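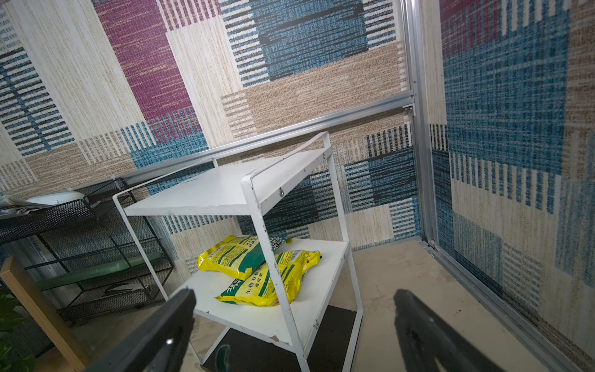
White two-tier cart, two yellow bags on the lower shelf

Frequently Asked Questions
Kadach: the viewer's guide to Skarkik

Last updated 2018-12-02

What is Skarkik?
A half-hour comedy-drama set in a harbor town called Tromov, where the ferry is always late and everyone has an opinion on why. It has two seasons so far. Some people call it a comedy with sad parts, others a sad show with a goat in it. Both groups write to us.

What is Kadach, then?
This site. Kadach is the name of the bar in the show, the one with the door that sticks. We liked the name, the domain was cheap, and we have been answering email meant for an actual bar ever since. We can't book you a table.

Are you connected to the makers of the show?
No. We don't have the scripts, we can't pass along your script, and we had nothing to do with the Season 1 finale. Please stop sending us your feelings about the Season 1 finale. We have 426 messages on that subject already and they all make the same point about the lighthouse. 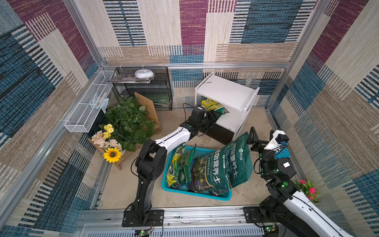
Going back to that finale for a moment, we do keep a thread for it on the forum, clearly labeled, with a spoiler warning at the top. Post there and you'll have company. The forum has 1,813 registered members, and a good share of them joined in the week that episode came out.

In what order should I watch it?
The order it came out. There is a popular theory that Season 1 works better if you start at episode four, put forward by people who have already seen the whole thing and are bored. Episode four opens in the middle of a funeral and assumes you know whose it is. Start at the beginning, where the funeral hasn't happened yet and you can enjoy wondering.

Do I need to watch "Bravo" first?
"Bravo" is the short film the show grew out of. It runs under 20 minutes, has most of the same setting and almost none of the same plot. You can skip it and be fine. If you watch it afterward, you'll see where the ferry horn joke started, and you'll find out that it used to be much longer.

Why is everything so dark? I can't see what's happening in the bar.
We get this one more than any other. The bar scenes are dim on purpose, but they aren't meant to be black. Most complaints we get are from people whose TV is still on its store setting, the one meant to catch your eye from the far end of an aisle.
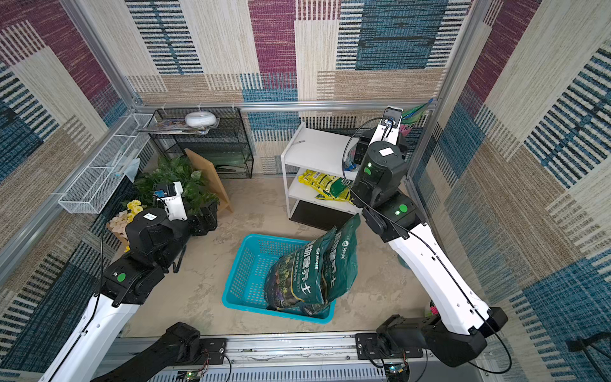 The picture mode called Movie or Cinema is usually the place to begin with Skarkik. Switch off anything that promises to improve contrast for you, close the curtains, and give your eyes a minute. Then put something colorful on the screen that you know well and see how it holds up. A patchwork of magenta, teal and beige like the woven wall panels in the photo is good for this: the blocks should be clearly different colors, and you should still be able to make out the short dashes in them. If the magenta is glowing at you, turn the color down a few notches. If the dashes have melted together, sit closer or leave the sharpness alone, depending on which of those you were about to do anyway. After that, go back to the bar. There are four people at the corner table. There have always been four.

Should I use subtitles?
We do. Half the cast mumbles and the other half is standing next to a ferry. The English subtitles are good on the whole, though they write "[horn]" for the horn and also for the goat, which has caused arguments.

Is the town real?
Tromov is made up. It was put together from several locations, and that's why the church moves. We have a page of side-by-side screenshots for anyone who wants to follow the church around, and we're a little proud of it.

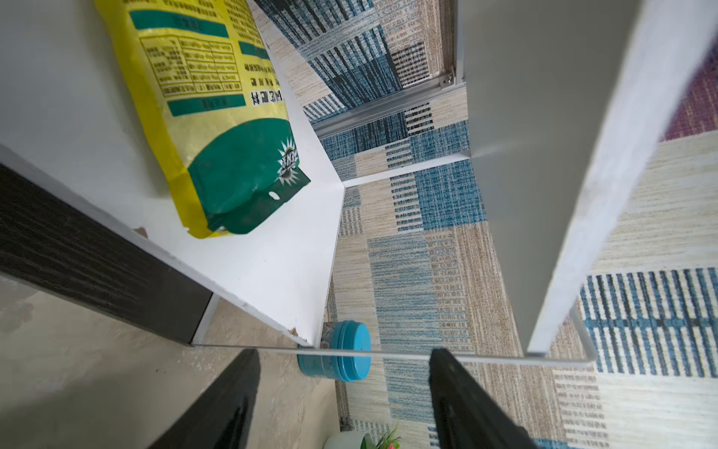 When does the next season start?
The last word we have is July, with no day attached. We'll put the date on the front page when there is one. Until then, any date you see on the forum was made up by someone who was tired of waiting.

Can I write an episode recap for you?
Please do. Recaps should run at least 200 words and mention something that happens in the episode. Don't give away anything from later on, even with a wink. Winks are worse, frankly — they send people off searching. We edit for spelling and length, and we take out the word "iconic" wherever we find it.

Why did you delete my comment?
It had a spoiler in the first line, or it was rude to someone, or it was an ad for sunglasses. If it was none of those, write to us and we'll look. We do make mistakes, mostly late at night, mostly after episode nine.

How do I reset my forum password?
Use the link under the login box. The email takes a few minutes to arrive and likes to hide in your spam folder. If it still hasn't come after an hour, use the contact form and give us your username. Leave your password out of it. People keep putting their password in it.

What's the goat's name?
It changes. See the forum, section "Goat."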